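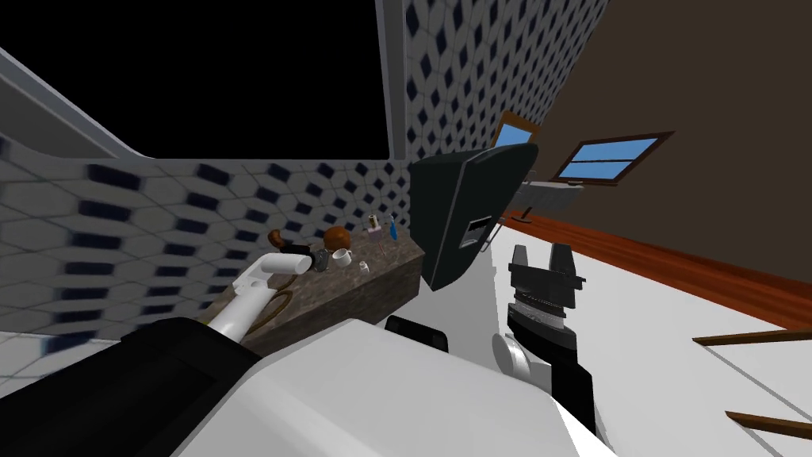
Clearing a kitchen counter is still too much to ask of a machine most days, according to Elsie Mellor, and she would like companies to say so before they start taking orders.

Wed 20 August
By Freya Inskip
Reading time: 2 minutes

Oren today published the results of its household chores trial, run entirely in simulated kitchens. The short answer to whether a two-armed robot can tidy up after breakfast is: partly.

The trial set 19 chores, among them putting a mug away, moving a bottle to the refrigerator and wiping down a counter. Each chore was tried 200 times, with the items moved between attempts. The control software finished nine of the chores reliably. Single items with room around them gave it little trouble. Crowded counters did, and so did anything that needed both arms at once.

"We are not announcing a product," said Jerome Rivera, who leads the work at Oren. "A person can clear a counter while talking on the phone. Our software needs some 2 minutes for one mug, and it still drops a few."

Refrigerator doors were the weakest point. The software often found the handle but let go before the door was fully open - a fault the team also saw in its January tests.

The simulated kitchens were built with Sturkuria, which supplied the room layouts and the household objects. Shazia Bhutto of Sturkuria said the next set will have narrower counters and more clutter.

Oren plans to repeat the nine successful chores on physical hardware at its Trirkotport site. No date has been set for home testing. The full list of chores, including the failed ones, is available from the press office on request.

Press contact: Carol Dawber, Oren, Trirkotport

Last updated: Wednesday, 4:15 p.m.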